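Week 4 – Sorting and boxing small stationery
Notes: Enda Buckley, 2/6/26

Pens, markers and small bottles get sorted before anything goes in a carton. Lay them in a row on a cloth so they don't roll. Check caps, and set aside anything that leaks or has no lid.

An open cardboard box is fine for markers and brush pens. Write the box number on the floor of the carton in pen – labels peel.
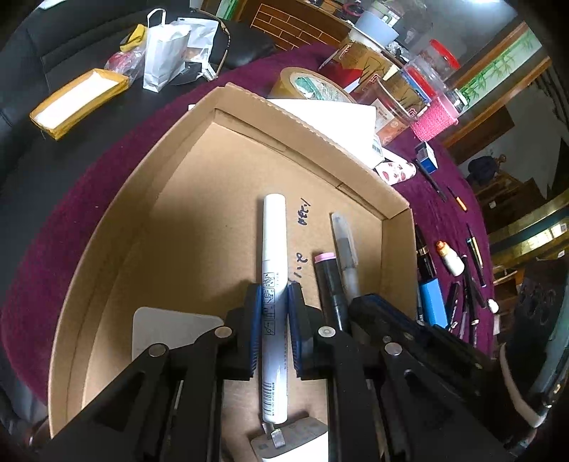

Keep lighters and liquids out of the pen box. They go in a separate tub with their own list. Fountain pens travel capped, nib up, in the Clovden sleeves.

For next class, read the Hodžić handout and bring 5 items from your own desk drawer, any colour or size.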